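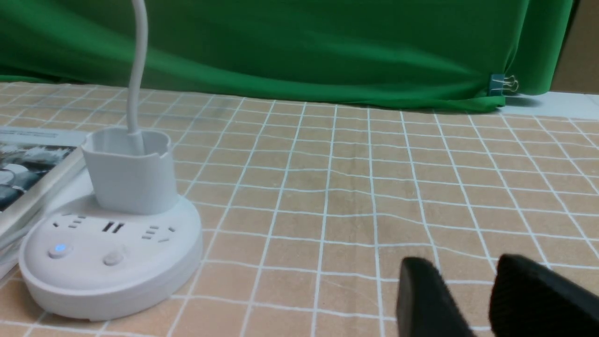

Ticket 2883: scheduled exports from Larkstead coming out blank
Opened by: Cristian Betancur
Status: closed

Okay, so this started in May and I kept hoping it would go away by itself. I use Larkstead to keep the loan records for our seed library, and every night it's supposed to write out a spreadsheet of what's checked out. The file shows up on time, it has the right name, and all it's got inside is the header row. Nearly 400 records in there and not one makes it into the export!

If I click Export by hand I get everything, no problem. It's only the nightly one.

Stuff I tried before writing in:
Deleted the schedule and made a new one. Same thing.
Switched from spreadsheet to plain CSV. Same thing, smaller file.
Moved the run time from 8 p.m. to 6 a.m. in case it was clashing with the backup (it wasn't).
Gave the export account full read rights. Nope.

Reply from Seo-ah Byun, Larkstead support

Hi Cristian! Thanks for trying all that, it saves me asking. Could you open the schedule, click Filters, and tell me what's in the Branch box? I have a hunch. Also, did you rename a branch this spring?

Cristian again

Oh boy. The Branch box says Esside. We renamed Esside to Vavonby when the desk moved across the street, and I'd totally forgotten. New schedules seem to copy the filter from the last one, so my "fresh" schedule wasn't very fresh.

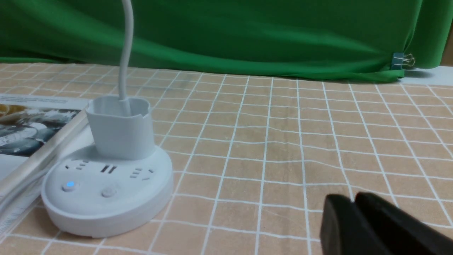
Do I have to rebuild the schedule after changing the branch name?
Just pick the new name in the Branch box and save; the existing schedule will use it from the next run.

Cristian, next morning

Did that last night and the file came through with all the rows. Woo! One leftover thing: 17 of the older loans still say Esside in the notes column, but I typed those in myself so I'll fix them by hand when I get a minute.

Seo-ah

Great, closing this one. I've passed along the part about new schedules copying the old filter, as a separate request.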